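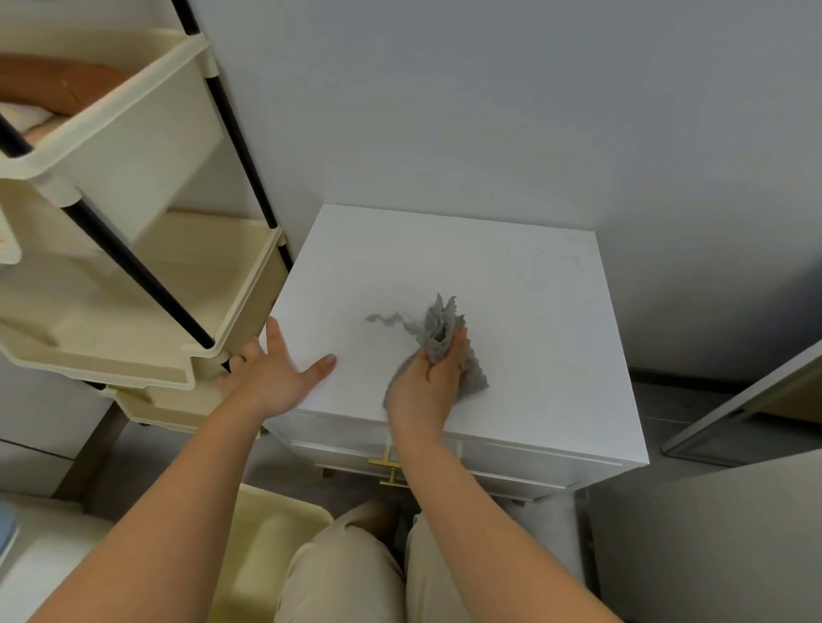
How to look up a First World War soldier's service file

Quick version. Works for a great-grandfather, a name off the Plurkgate memorial, whoever.

1. Get the service number first
Names are hopeless on their own. Clerks spelled by ear – Walten turns up as Walton, Waltin, even Walden. Check medals (number is stamped on the rim), old letters, the back of postcards. Ours was 2349. Short numbers got reused between units so write down the battalion too.

2. Search number, then surname
Number only. Then surname only. Then both. If you get nothing, drop the last letter or two of the surname and try again.

3. Read the attestation paper
Age, trade, next of kin, signature. Don't trust the age. Plenty of boys added a year or two, and a few older blokes took some off.

4. Go through the casualty form line by line
Slow bit. Dates down the left, place or unit in the middle, source on the right. Abbreviations everywhere:
T.O.S. – taken on strength
S.O.S. – struck off strength
C.C.S. – casualty clearing station
G.S.W. – gunshot wound, but used for shrapnel aswell

5. Match dates to the war diary
The file says where he was sent. The diary says what the battalion was doing. Régis Bodin spent all of October on 8 pages of one diary, the pencil was that faint. Zoom in, turn the contrast up, have a break.

6. Save everything as you go
Number, surname, page in the file name, eg 2349_walten_p6. I keep my notes in Noter, paper is fine. Record where each fact came from or you'll be doing it all agian.

Stuck on handwriting? Kamlesh Pathak reads the bad ones for our group, leave the page number and a clear scan in the comments.

Updated 2022-07-01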